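Home | Guides | Bench basics | Tubes and plates | Contact
Print this page | E-mail this page

Section 2: Setting up a bench for dye dilutions in conical tubes 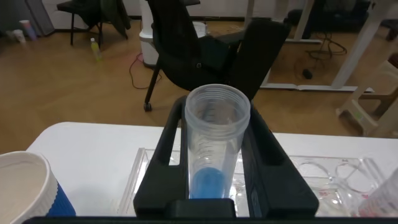
The Larkon starter leaflet says a bench can be made ready "in moments". It can't, unless you skip the parts that stop you spilling blue dye over a white table. Allow a quarter of an hour the first time and ignore the leaflet's diagram, which shows a bench no one has ever worked at.

2.1 Clearing the table

1. Take everything off the table that has nothing to do with the dilution. Coffee goes elsewhere. A paper cup with a drink in it and a paper cup with waste in it look the same from above.
2. Wipe the surface with a damp cloth and dry it.
3. Push chairs back far enough that an armrest can't catch the table edge. Hang coats somewhere other than the chair you mean to sit on.
4. Look under the table. Tie up hanging cables and move any that cross the floor where you will stand.

Note: Petchrat sells a bench mat for this job. We tried one and the dye came off the bare table more easily.

2.2 Checking the tube

1. Use a clear conical tube with printed graduations. Hold it up to the light and turn it slowly. Throw it out if you find a crack, however small.
2. Run a finger round the threaded rim. A burr will keep the cap from seating.
3. Check the printed marks against a known volume of water before you trust them. The supplier's word "accurate" has no figure attached to it, and we have asked.
4. Label the tube on its side. Caps get swapped.

CAUTION: A conical tube won't stand on its tip. Keep it supported for as long as it is open, even if you are only reaching for a pen.

2.3 Adding the dye

1. Put the dye in first. It should fill the cone and come a little way up the straight wall.
2. Let it settle, then read the level with your eye in line with the surface. Reading from above gives you a wrong answer and a confident one.
3. Add water slowly down the inside wall to the volume on your worksheet.
4. Cap the tube, turn it over gently several times and set it back in its support.

Note: The Okeo sheet tells you to shake hard. All we got from that was froth, and a level we couldn't read until it cleared.

2.4 Filling the wells

1. Place the multi-well tray flat on the table, within reach of the tube but clear of your sleeve.
2. Find the printed markings and decide which corner is your starting corner. Write it down.
3. Set your pipette to 200 microlitres and fill one row. Stop and compare the wells by eye before going on.
4. If they differ, empty the row and start again. Topping up a low well by guesswork never gives you a row you can use.

CAUTION: Don't carry a filled tray across the room without its lid.

2.5 Clearing up

1. Cap the tube before you move anything else.
2. Put used tips and cups in the bin. Pour liquids into the waste bottle, and keep that bottle off the floor, where it will be kicked.
3. Filled trays may be kept, covered, for 48 hours. Rodel claims longer for its own lids. Ours had lost liquid from the outer wells by then, so treat the claim with care.

Last checked 2022-09-21

Print this page | E-mail this page
2 comments | 0 shares
Previous: Section 1 | Next: Section 3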